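From: Sabine Lindemann
To: larcombe-rovers list
Date: 12 April 2022
Subject: Re: [larcombe-rovers] Path follower wandering off to the right

Hi all,

Thanks for the replies, I've been out in the garage most of the week with this thing and it's good to know other people are fighting the same fight! Quoting the relevant bit so it doesn't get lost:

> Sabine, I had a look through your log and I reckon your steering
> gains are fine. It's the edge finder. You're averaging a left edge
> and a right edge and trusting both of them the same amount, so if
> one side is rubbish the rover splits the difference with rubbish.
> What does the right side of your path look like? Also, which
> board are you running, and have you tried dropping the
> frame rate? Mine was choking well before I noticed.
>
> Teuber

Right, in order. The board is the old Prinix one, the same one that was in the lawn edger project, with the Etar motor driver bolted underneath. I dropped it to 5 frames a second last night and the lag mostly went away, so you were spot on there. It had been queueing images and steering on stale ones, which explains the weaving (and my neighbour's hedge, sorry again to the hedge). Battery life is better too, though I haven't measured it properly yet.

I also moved the mast forward and tilted the camera down a bit. The lens is still the cheap wide one, so straight things bend near the sides, and I'm only correcting for that in the bottom half of the image. Is anyone correcting the whole lot on a small board? It seemed like a waste of cycles when all I want is the ground, but I'm happy to be told otherwise.

As for the right side, well, I think you've nailed it. My edge finder looks for a change in colour first and then fits a line to whatever it gets. On the left it locks on straight away and hardly moves. On the right it jumps all over the place, and every jump gives the wheels a little tug. I went through 200 saved images by hand (with a lot of tea) and the left fit was usable in nearly all of them. The stretch by the park is the worst of it, and it's the one I care about most.

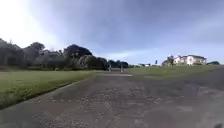

Sabine Lindemann

The curb on the left is about as nice a line as you could ask for, with green grass on one side and grey asphalt on the other. Over on the right the grass is yellower and the edge just sort of crumbles into the path, and then there are those patched bits with their own straight seams. I'm fairly sure the line fit is grabbing a seam now and then - it would certainly match the jumps in the log.

So the plan is to weight the left side heavily and only use the right as a sanity check. If the two disagree by too much, ignore the right and slow down. I'll also blur the bottom strip a bit more, as all that gravel up close makes for a very speckly mask.

Two questions for the list. First, the bollards up ahead. I want it to pick the gap between them from a decent way back, but they're skinny and pale and my detector doesn't see them until far too late. Has anyone had luck with a cheap sonar for this, or is it a waste of a connector? Second, the pale strip across the path in front of them. I can't tell from the picture whether it's paint or a bit of a lip, and the rover hasn't much clearance. I'll walk down with a ruler, but if you've got a trick for telling one from the other in software I'd love to hear it.

I'll put the new weighting code up once I've cleaned out the swearing in the comments. Teuber, can you send me your blur settings in the meantime?

Cheers,
Sabine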